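Yaneth Villca wants to sell you one coat

The founder of Lilelent left the fashion week calendar in February. She talks about wholesale, wool prices and the coat she cannot make cheaper.

When I reach Yaneth Villca by telephone it is seven in the morning for her, and she has already answered the mail of two customers who want longer sleeves. "They are both right," she says. "The sleeve was short. I have short arms and I trusted my arms too much."

Her label, Lilelent, makes coats and a few heavy cardigans. During several years it showed twice each season, first in a showroom that it shared with other small names and later with a real runway. The last collection had 92 looks. Villca speaks about this number in the way other people speak about an old debt.

"I could not tell you today what was look 40," she says. "I think it was gray. The buyers walked past it, they photographed the shoes, which were not ours, and they ordered the same coat that they ordered the year before."

That coat is the Nollach, a straight double-faced wool coat with one large button, and it is now nearly the whole business. Last winter Lilelent sold 1,044 pieces of it, the largest part through its own site. The department store Tikent took 131, and sent back a part of them in spring under an agreement that Villca had signed and, she admits, had not read with enough attention.

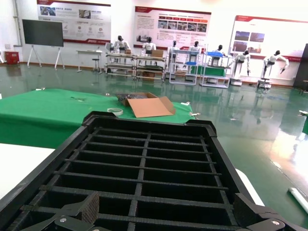

A black grid tray, with a green-covered table to the left.

I ask if it was the returns that made her leave the shows. She thinks for some time.

"It was more the calendar," she says. "To show in February you must cut in December. To cut in December you must buy the cloth in September, when you do not know yet if anybody wanted the last one. I was always paying for a coat that I had not understood yet."

The cloth comes from Verbeke, a mill that she visited for the first time as a student and where she still orders by telephone. The price went up twice while we were preparing this interview. Villca did not pass the second increase to her customers, and she is not sure that this was wise. The Nollach is lined by hand at the hem and the collar, and each time she tries to remove this work the coat hangs differently. She made such a sample and wore it for a month. "My mother asked me if I was tired," she says.

The new system is simple to explain. The site opens for orders for two weeks, then closes, and the coats are cut only for the names on the list. The waiting time is 14 weeks. A customer can cancel until the day of cutting and receives the full amount back.

Does it frighten people, to wait so long for something they cannot try? "Some of them, yes. They write me that they found another coat. I tell them that I hope it is warm."

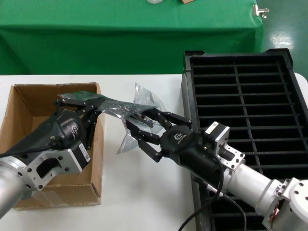

Percy Valderrama was against the change, and he told me so before I had finished my question. A label without a show, he argued, becomes invisible for the press after two seasons, and the press is what brings the buyer, whether the designer likes the buyer or not. He said also that a coat is a thing that must be touched, and that Lilelent will be back in a showroom sooner than Yaneth thinks.

Villca laughs when I repeat this to her. They have had the discussion many times, and she does not claim to have won it. "Percy is right about touching," she says. "I send pieces of cloth in an envelope. It costs me more than the advertising, and it is not the same as a sleeve."

She misses certain things from the shows. She liked the last evening of fittings, when it was too late to change anything important and everybody became kind. She liked to see a coat move on a person who was not herself. The applause she found always a little embarrassing, and she used to leave by the wrong door.

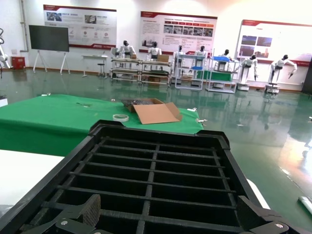
On copies, and the second coat

A large chain had a coat very similar to the Nollach in its windows last autumn, with the same button in a shinier material. Villca went inside and tried it on. She did not call a lawyer, although friends advised her to do it.

"The pocket was in a bad place," she says. "Too high. You stand like a person who is waiting for a doctor."

A second coat is in preparation, shorter, without a collar. She has been working on it since the spring and she does not want to give a date. Tikent has asked to see it, and she has agreed to show it, on condition that there are no returns this time. The contract is on her kitchen table. She is reading it slowly, with a pencil.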